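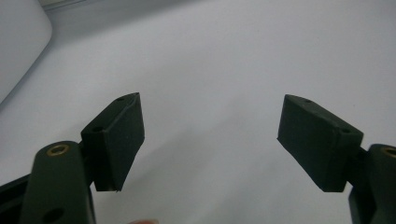
SOFTWARE DE CONTROL Y PERCEPCIÓN | NOTA DE PRENSA

Altham publica Maten 2, con detección de contacto a partir de la apertura de los dedos y sincronización entre dos pinzas

Letgate, julio – Altham ha publicado la versión 2 de Maten, su paquete de software para registrar, alinear y convertir en trayectorias ejecutables las demostraciones realizadas con pinzas de mano. La versión sustituye por completo el módulo de temporización de la rama anterior, incorpora un estimador de apertura basado en imagen y añade un planificador para tareas en las que intervienen dos pinzas sobre un mismo objeto. Está disponible desde hoy para los titulares de una licencia de mantenimiento en vigor.

El cambio principal afecta a la estimación del estado de la pinza. Hasta ahora Maten leía la apertura a través de un codificador externo, y la señal llegaba con un retardo variable respecto al vídeo. En la versión 2 la distancia entre las almohadillas se calcula fotograma a fotograma con la propia cámara de la herramienta. El estimador localiza los extremos de ambos dedos, ajusta un modelo cinemático del mecanismo y devuelve la apertura junto con un intervalo de confianza. Si el intervalo supera el umbral configurado, el fotograma se marca y queda fuera del conjunto de entrenamiento, salvo que el usuario indique lo contrario.

La calibración requiere una secuencia corta con la pinza vacía sobre una superficie lisa y clara, desde el cierre completo hasta la apertura máxima. El asistente rechaza la secuencia cuando falta alguno de los dos extremos del recorrido. El perfil resultante se guarda por herramienta. Los perfiles de la versión anterior no son compatibles y deben generarse de nuevo.

Sobre la apertura estimada trabaja el detector de contacto. El módulo compara la velocidad de cierre de los dedos con el desplazamiento aparente de las regiones próximas a las almohadillas y propone un instante de contacto, otro de agarre estable y otro de liberación. Los tres se escriben como eventos en el registro y pueden corregirse a mano en el editor. En piezas con brillos o paredes translúcidas, donde el contorno es poco fiable, el detector reduce el peso del flujo óptico y se apoya en la curva de apertura.

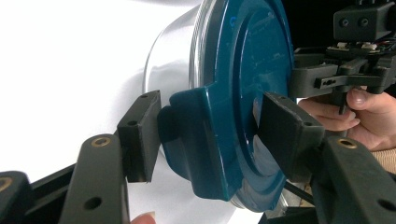 El segundo bloque de novedades corresponde a la operación con dos herramientas. Cada pinza genera su propio flujo de vídeo y de pose, y la versión 2 los lleva a una base de tiempos común mediante correlación de los movimientos observados desde ambas cámaras. No se necesita una señal de disparo por cable. El alineador informa del desfase residual de cada episodio y permite fijar un máximo admisible, por defecto de 17 milisegundos. Los episodios que lo superan pasan a una cola de revisión.

Para la validación interna, el equipo de Letgate utilizó un conjunto de 705 episodios bimanuales con recipientes y tapas de distintos materiales. De ellos, 543 superaron todos los filtros automáticos sin intervención manual. El resto se distribuyó entre errores de alineación temporal, pérdidas de seguimiento y eventos de contacto dudosos. Altham entrega con la versión el informe completo, con el desglose por tipo de objeto y la configuración empleada en cada prueba, de modo que los usuarios puedan repetir el procedimiento con sus propios datos.

El planificador trata las dos pinzas como un único sistema con restricciones relativas. Mientras una sujeta el objeto, la otra se planifica en el sistema de referencia de la primera, y la transición entre ambos papeles se toma de los eventos de contacto registrados. La comprobación de colisiones incluye ya la geometría de los brazos del mecanismo y de la carcasa, que en la rama anterior se aproximaban con una sola envolvente. El cálculo es más costoso – en escenas con poca holgura conviene activar la evaluación por lotes – pero deja de descartar aproximaciones laterales que eran viables.
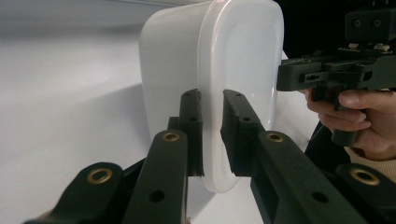
La exportación mantiene el formato de la versión anterior y añade dos campos opcionales, confianza de apertura y desfase residual. Los lectores existentes los ignoran sin error. La interfaz de línea de órdenes conserva los nombres de los comandos, con la excepción del antiguo comando de sincronización, que queda obsoleto y emite un aviso en cada llamada. Se retirará en la próxima versión mayor.

La integración con Ong, el gestor de colas de procesamiento de Altham, se distribuye como complemento independiente. Permite lanzar la conversión de episodios en cuanto termina la carga y consultar el estado de los filtros desde el mismo panel. Requiere Maten 2 en todos los nodos; no se admiten instalaciones mixtas.

Limitaciones conocidas: el estimador de apertura no funciona cuando una de las almohadillas queda oculta de forma continuada por el objeto. La alineación entre cámaras pierde precisión si ambas herramientas permanecen inmóviles durante la mayor parte del episodio. El planificador no modela objetos deformables. La documentación de la versión recoge los ajustes recomendados para los dos primeros casos.

Las licencias de evaluación se solicitan a través del formulario de la página de producto. La guía de migración, las notas de la versión y el informe de validación están publicados en el área de descargas.

Contacto de prensa: Altham, oficina de Letgate | © Altham. Todos los derechos reservados | Volver arriba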